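ぐるぐる回して分ける! 遠心機(えんしんき)のひみつ
Flelnessこども科学ノート 小学校高学年から
文:Gemma Tunstall 実験アドバイス:Howard Hartley

病院で血をとったことはありますか? 細い管に入った赤い血が、どこかへ運ばれていきますよね。あのあと、血の入った管はたいてい、ふたのついた丸っこい機械の中に入れられます。スイッチを入れると、ウィーンという音がだんだん高くなって、中では管がものすごい速さで回りはじめます。しばらくして止まると、あら不思議、まっ赤だった血が、上はうすい黄色、下はこい赤の二段に分かれているんです!

この機械の名前は「遠心機」。正しくは「遠心分離機(えんしんぶんりき)」といいます。病院にも、大学にも、薬をつくる工場にも、牛乳の工場にもあります。わたしがはじめて見たのはHaworthの学校の理科室で、先生に「近くで聞いてごらん、飛行機みたいだよ」と言われて、本当に飛行機みたいな音がして、その日は家に帰ってもずっとその話をしていました。今回は、そんな遠心機のしくみをたっぷり紹介します!

まずは、どろ水の話から

とうめいなペットボトルに水と庭の土を入れて、ふたをしめて、思いきりふってみましょう。中は茶色くにごって、向こう側が見えません。では、そのまま机の上に置いておくと?

いちばん先に、小石やあらい砂がストンと底に落ちます。次に細かい砂がつもります。そして、もっと細かいねんどのつぶは、なかなか落ちてきません。夕方になっても水はまだうっすらにごっていて、次の朝に見ても、まだ少し茶色いかもしれません。

つぶが下に落ちていくのは、地球がつぶを引っぱっているからです。この力を「重力(じゅうりょく)」といいます。水より重いつぶは、重力に引かれて水をかきわけながらしずんでいきます。「重い」というのは、同じ大きさでくらべたときの話ですよ。科学の言葉では「密度(みつど)が大きい」と言います。発ぽうスチロールの大きな箱は水にうくのに、小さな鉄のくぎはしずむでしょう? あれが密度のちがいです。

ところが、つぶが小さくなると困ったことが起きます。小さいつぶほど、まわりの水のじゃまが大きくひびいて、しずむのがとてもおそくなるのです。つぶの直径が半分になると、しずむ速さは4分の1。直径が10分の1なら、速さはなんと100分の1! もっともっと小さなつぶになると、水の分子にあちこちからつつかれて、いつまでもゆらゆらただよってしまいます。

研究者が調べたいのは、そういう小さな小さなつぶであることが多いんです。血のつぶ、細菌、細胞のかけら。一晩も二晩も待っていたら、調べる前にいたんでしまうものもあります。では、どうしたらもっと早くしずむでしょう?

重力を強くできたらいいのに!

そう、引っぱる力が強くなれば、つぶはもっと速くしずみます。でも、地球の重力のつまみを「強」にすることはできません。

そこで登場するのが「回す」という作戦です。

公園の回る遊具に乗ったことのある人は、思い出してみてください。速く回ると、体が外へ外へとふり出されそうになって、手すりをぎゅっとにぎりますよね。車が急なカーブを曲がるとき、体がカーブの外側にぐっとよるのも同じなかまです。このとき体が感じる、外向きの力のことを「遠心力(えんしんりょく)」といいます。

ちょっとだけくわしい話をします。動いている物には、まっすぐ進みつづけようとする性質があります。ひもの先にボールを結んで回すと、ボールは本当はまっすぐ飛んでいきたい。それをひもが内側へ引っぱって、円をえがかせているんです。ボールといっしょに回っている小さなアリがいたとしたら、アリは「うわあ、外に引っぱられる!」と感じるでしょう。外から見ている人には、まっすぐ行きたいボールをひもが引きとめているように見えます。どちらの見方で考えても、計算の答えはぴったり合います。おもしろいですよね!

遠心機の中の管は、このボールの役です。そして管の中のつぶは、管の底が外側を向いているので、底に向かって強く引っぱられているのと同じことになります。つまり、管の中にだけ「ものすごく強い重力」をつくり出せるというわけ!

どのくらい強いの?

遠心機の強さは、地球の重力の何倍かで表します。地球の重力と同じ強さが「1g(いちジー)」。重さのグラムとまちがえないように、「×g」と書くこともあります。

強さを決めるのは、次の二つです。

回る速さ(1分間に何回まわるか)
回る円の大きさ(まんなかから管の中のつぶまでのきょり)

1分間に1,000回まわる遠心機で考えてみましょう。つぶがまんなかから8.5センチのところにあるとき、力は重力の95倍になります。同じ1,000回転でも、まんなかから20センチのところなら、223倍(はしたは切りすて)。円が大きいほうが、力も大きくなるんですね。

では、回る速さを3倍にして、1分間に3,000回転にしたら? 力も3倍になりそうな気がしますが、ちがうんです。3×3で、9倍になります! 速さが2倍なら力は4倍、速さが3倍なら力は9倍、速さが10倍なら力は100倍。速く回すことの効き目は、とびぬけて大きいのです。

Howard Hartleyさんに聞くと、研究室で新しく入った人がいちばんまちがえやすいのもここだそうです。「3,000回転で回してください」とだけメモに書いてあっても、機械の大きさがちがえば、つぶにかかる力はちがってしまいます。だからHartleyさんのノートには、回転の数のとなりに、かならず「×g」の数字も書いてあります。わたしも見せてもらいましたが、字がとても小さくて、数字がびっしりでした。

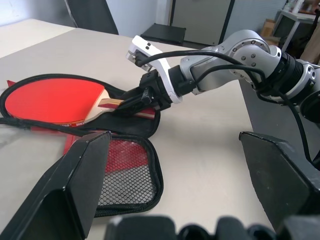 カテゴリー:実験室のどうぐ > 回すどうぐ

遠心機の中はどうなっている?

遠心機のふたを開けると、まんなかに「ローター」という部品があります。管をさしこむあながあいた、回るところです。ローターの下にはモーターがあって、じくを回します。まわりはじょうぶなかべでかこまれています。

ローターには、おもに二つの種類があります。

一つめは「アングルローター」。アングルは「角度」という意味で、管をさすあなが、はじめからななめにかたむいています。つぶは管の外側のかべにぶつかって、そのかべをすべりおりるようにして底の角に集まります。つぶが進むきょりが短くてすむので、早く集められるのがいいところです。

二つめは「スイングローター」。管を入れたバケット(バケツという意味です)が、ぶらんこのようにぶら下がっています。止まっているときは下を向いていますが、回りはじめるとだんだん持ち上がって、横向きになります。遊園地の空中ぶらんこにそっくり! つぶは管の底にまっすぐ集まって、きれいな平らな層ができます。血のように、層をくっきり分けたいときに向いています。

底に集まったつぶのかたまりは「ペレット」とよびます。うわずみの液は、そのまま「上清(じょうせい)」。実験では、ペレットがほしいときもあれば、上清がほしいときもあります。どちらがほしいのか忘れて、大事なほうを流しに捨ててしまった……という失敗は、世界中の研究室で起きています。わたしも学生のときに一回やりました。大事なのは上清のほうでした。

長く回していると、ローターやモーターが空気とのまさつなどで温まってきます。熱に弱いものを調べるときは、冷蔵庫のように中を冷やしながら回せる「冷却(れいきゃく)遠心機」を使います。もっともっと速く回す「超(ちょう)遠心機」になると、中の空気をポンプでぬいて、真空に近くしてから回します。空気があると、じゃまになってしまうほど速いんです!

いちばん大事なやくそくは「つりあい」

せんたく機がだっ水のときに、ガタンガタンと大きな音を立てることがありますよね。中のせんたく物が片側にかたよっていると、ああなります。遠心機でも同じことが起きたら、せんたく機よりずっと速く回っているのですから大変です。

そこで、管を入れるときには、かならず向かい合わせに、同じ重さの管を入れます。調べたい管が1本しかないときは、どうするでしょう? 同じ形の管に水などを入れて、重さをそろえた「バランス用の管」をつくり、ちょうど反対側に入れます。

ここでクイズのような、パズルのような話を一つ。あなが12こ、時計の数字のようにならんだローターがあるとします。2本なら、12時と6時。4本なら、12時と6時、3時と9時。かんたんですね。では3本なら? 12時と4時と8時に入れれば、正三角形になって、つりあいます(もちろん3本とも同じ重さにしておきます)。それでは5本は? むりに見えますが、できるんです! 向かい合わせの2本と、正三角形の3本を、場所が重ならないように組み合わせます。たとえば、正三角形を12時と4時と8時にして、残りの2本を1時と7時に置けばだいじょうぶ。紙に時計の絵をかいて、7本のときも考えてみてください。1本だけのときと11本のときは、どうがんばってもつりあいません。

つりあいのほかにも、やくそくがあります。

ふたをきちんとしめてから回すこと
完全に止まるまで、ふたを開けないこと
ひびの入った管は使わないこと
変な音や大きなゆれを感じたら、すぐに停止ボタンをおすこと

今の遠心機の多くは、回っているあいだはふたにかぎがかかるようになっています。でも、古い機械にはかぎのないものもあります。理科室で見つけても、かってにさわらず、先生にたのんで動かしてもらいましょう。

血は何に分かれるの?

さて、さいしょの血の話にもどります。かたまらないようにする薬が入った管に血をとって、遠心機で回すと、三つの層ができます。

いちばん下の赤い層は「赤血球(せっけっきゅう)」。酸素を体じゅうに運んでいるつぶで、血の中ではいちばん密度が大きいので底に集まります。

いちばん上のうすい黄色の液は「血しょう」。ほとんどが水で、栄養や、けがをしたときに血をかためる成分などがとけています。血の半分より少し多いくらいが、この血しょうなんです。血は赤いのに、半分以上が黄色い液だなんて、びっくりしませんか?

そして、そのあいだに、白っぽいとてもうすい層がはさまっています。よく見ないと気づきません。ここには、ばいきんとたたかう「白血球(はっけっきゅう)」と、血を止める「血小板(けっしょうばん)」がいます。うすいけれど、お医者さんや研究者にとっては宝物のような層です。

かたまらないようにする薬を使わず、血がかたまってから回したときの上の液は「血清(けっせい)」とよびます。血しょうと見た目はよく似ていますが、血をかためる成分の一部がもう使われてしまっています。検査の種類によって、血しょうを使うか血清を使うかがちがうので、管のふたの色を変えて見分けられるようにしてあるんですよ。次に血をとるとき、注射がこわくなかったら、管のふたの色を見てみてください。

細胞の中身だって分けられる!

遠心機は、回す強さを変えながら何回も使うこともできます。

たとえば、細胞をすりつぶして、どろどろの液をつくります。まず弱めの力で回すと、大きくて重い「核(かく)」が底に集まります。核は、DNAがしまってあるところです。うわずみを新しい管にうつして、もっと強い力で回すと、こんどは「ミトコンドリア」という、エネルギーをつくる小さな部品が集まります。またうわずみをとって、さらにさらに強い力で回すと、もっと小さな部品が……というふうに、大きいほうから順番にとり出していくのです。

この方法を「分画(ぶんかく)遠心」といいます。名前はむずかしいけれど、やっていることは、どろ水で小石、砂、ねんどの順にしずんだのと同じ! ペットボトルのどろ水と、細胞の研究が、ちゃんとつながっているんです。わたしはこの話が大好きで、会う人みんなにしてしまいます。

もう一つ、さとう水を使う方法もあります。管の下のほうにこいさとう水、上のほうにうすいさとう水を、まざらないようにそっと重ねておき、その上に調べたい液をのせて回します。すると、つぶの種類ごとに進むところが変わって、管の中にしましまができることがあります。層を重ねるときは、とにかくゆっくり、息を止めるくらいの気持ちで。Hartleyさんは、コーヒーにミルクをうかべて練習したそうです。

台所や工場にもいるよ

遠心機のなかまは、実験室の外にもたくさんいます。

せんたく機のだっ水は、あなのあいた丸いかごを回して、水だけを外に飛ばします。サラダの水切り器も同じしくみで、ハンドルを回すと、レタスについた水があみの外へピュッと飛んでいきます。

牛乳からクリームをとり出すときにも、遠心機が大活やくします。しぼった牛乳をそのまま置いておくと、水より軽いあぶらのつぶが、ゆっくり上にうかんできます。回してやると、重い部分は外側へ、軽いあぶらは内側へ集まるので、どんどんクリームがとれます。軽いものは内側に行く、というところがポイントです。

ハチミツをとるときにも使います。ミツバチの巣板を丸いかんの中に立てて入れ、ハンドルでぐるぐる回すと、ミツが外に飛び出して、かんのかべをつたって下にたまります。わた菓子の機械も、とけたさとうを小さなあなから外へ飛ばして糸にしているので、親せきみたいなものですね。

やってみよう! サラダの水切り器で実験

用意するもの
サラダの水切り器(おうちの人に借ります)
小さくてじょうぶな、ふたつきのプラスチックの容器 2こ
水、ココアの粉(さとうの入っていないもの)
キッチンペーパー
キッチンスケール

やり方
1 水にココアの粉を少しだけ入れて、よくまぜます。
2 二つの容器に同じ量を入れて、ふたをしっかりしめます。スケールで重さをはかって、同じになるように水てきで調整しましょう。
3 二つの容器をキッチンペーパーで包み、水切り器のかごの中に、向かい合わせになるように置きます。すきまにもペーパーをつめて、動かないようにします。
4 ふたをして、おうちの人といっしょに、ゆっくり回しはじめます。ガタガタしたら、すぐに止めて置き直してください。
5 2分回したら、自然に止まるのを待って、そっととり出します。

ココアの粉は、容器のどちら側に集まっているでしょう? 回さずに机に置いておいた液ともくらべてみてください。粉がうまくとけずにダマになったときは、先にほんの少しのぬるま湯でねっておくと、やりやすくなります。使ったココアは飲まないでね。

ガラスの容器はわれるとあぶないので、ぜったいに使わないこと。せんぷう機や電動ドリルなど、モーターのついたもので回すのもやめましょう。

遠心機のことば

ローター……管をさして回す部品。
バケット……スイングローターにぶら下がっている、管の入れ物。
ペレット……底に集まったつぶのかたまり。
上清……ペレットの上に残った液。
rpm……1分間に何回まわるかを表す記号。
×g……重力の何倍かを表す書き方。

自由研究にするなら、回す時間を30秒、1分、2分と変えて、集まった粉のようすをスケッチするのがおすすめです。液をお湯のように温かくしたときと冷たくしたときでくらべるのも、きっとおもしろいですよ(やけどをしない温度でね)。4月号では、色水をうつしとる「ピペット」の使い方を紹介します。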